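Home Talks Notes Workshops Archive Contact

Two Boxes and a Board: speaker notes

Gethin evening series, June. Twenty-minute slot, so plan for 16 and let the projector have the rest.

Slides 1 to 3 run straight through. Don't talk over them. Count to five in your head, drink some water, then start.
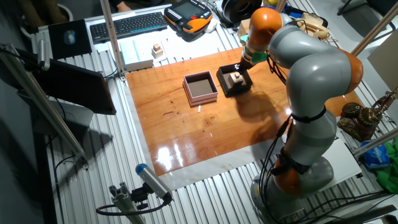
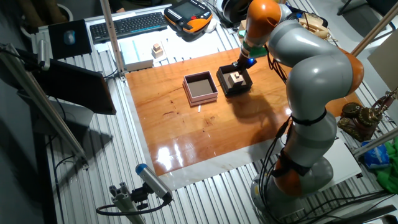
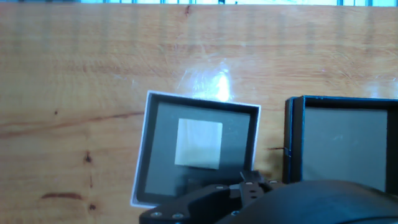
Slides 1-3. Glossy wooden board and a dark container in all three; the box with the pinkish walls is in the first two.

OPENING

Say good evening. Skip the joke about the label maker, it died at Avitlow and it will die again.

Then: I'm going to talk about where to put small things down. I realize you could have stayed home.

Ask for hands. Who has a drawer at work that everyone calls "the drawer"? Wait. Who has ever found what they wanted in it on the first try? Fewer hands. There was one man at Avitlow who kept his up, and we moved on without him.

PART ONE: THE BOX (slide 4, title only)

Main point: an open box does most of the work a storage system is sold to do. It has four walls and a floor. You look down and see what's in it.

I own a cabinet from the Pallau range with 100 little drawers. I bought it in a hopeful mood. Every drawer has a window the size of a postage stamp, and what you see through the window is the front edge of something. Could be a hinge. I have opened the same wrong drawer so many times that I finally moved the thing I wanted into it.

Go back to slide 1 for a moment. Light wooden blocks in the black box, and you can read the contents from across a table. Pale things on a dark ground. The other box is open and empty, and I'd like the audience to feel fond of it. An empty box on a work surface is the most useful object there and the first one somebody will fill with pens.

Mention color. Two boxes in the same style but different colors means you can say "the pink one" to another adult and be understood. I spent a winter saying "left, no, my left" to a colleague across a bench. We are still on good terms but we don't share a bench.

(If running late, cut the winter.)

PART TWO: THE BOARD (slide 5, title only, then back to slide 3)

Most of you will have a surface under your surface. In the first two slides it goes slatted metal table, white sheet, wooden board, boxes. People laugh at layers. Slats are fine for bolting things to and terrible for anything that can roll, and the first time you drop a screw down one you become a layers person for life.

What a board gives you is an edge. On the board is the job. Off the board is the keyboard and the mouse and whatever else has washed up at the back. I don't tidy the back of my table and I'm not going to tell you to. I tidy the board. It takes under a minute and it looks like character.

Now the shine. Slide 3 has a good white starburst in the varnish. Ask the room who has lost a small pale object in a reflection. I finished my own board at home with three coats of Trillari gloss and it looked wonderful, like the bar of a nice hotel, and I couldn't see a washer on it after lunch when the sun came round. I sanded it back to matte over a long weekend. If you already have a glossy one, don't sand it. Put a box with a dull floor on it and do your looking in there. That gray panel in slide 3 is doing what my three coats couldn't.

Knots and streaks: same problem, smaller. I have tried to pick up a knot. More than once. With tweezers.

PART THREE: COUNTING, BRIEFLY

The handout has the inventory story, so keep it short. We had a carton from a supplier marked 500. I tipped it onto a bare table and counted 511. Counted again on the board, moving each piece from one box into the other, and got 500, and no arguments from the third count either. Eleven pieces I had met twice.

The method, for anyone taking notes:

Full box on one side, empty box on the other.
One thing moves at a time, in one direction.
If the phone rings, whatever is in your hand goes back where it came from.
When the first box is empty you're done, and the boxes trade jobs.

Somebody will ask about the thin white stick lying on the board in slides 1 and 2. Say that every board collects one, that mine has a coffee stirrer, and take the next question.

PART FOUR: STACKS

There's a little block tower at the back of the table in both of the wide slides. Good excuse for my one rule about stacks, so don't skip it: a stack belongs behind the work. Put it in front and your sleeve will find it. Put it to the side and it's a visitor's sleeve.

Stacks inside a box are a different animal. The walls catch what falls. I keep mine low, two or three high, and I stop there even when it's going well. Especially then.

CLOSING

Back to slide 2 and leave it up during questions.

Suggested homework: clear one board-sized patch of one table, put two open boxes on it, and leave one of them empty until next month's meeting. Bring it in if you manage it. Nobody at Avitlow has so far, me included. There's a stapler in mine.

Give the handouts out AFTER. If they go out before, everyone reads the inventory story and looks up at me with the ending already on their faces.

Bring: clicker, spare batteries, two boxes, water, the tweezers.

3 comments

benchpress_again
I was at the Avitlow one. I was the man with his hand up. It's a very good drawer.

tansy
Can confirm on the gloss varnish. I went over mine with fine steel wool and paste wax and it's much easier on the eyes. Took an afternoon.

oldmapfan
Is the handout online anywhere? Mine got put in a safe place.

Recent talks
Labels You Will Still Believe in a Year
What Goes Under the Bench
A Short History of My Worst Shelf
String: Notes and Handout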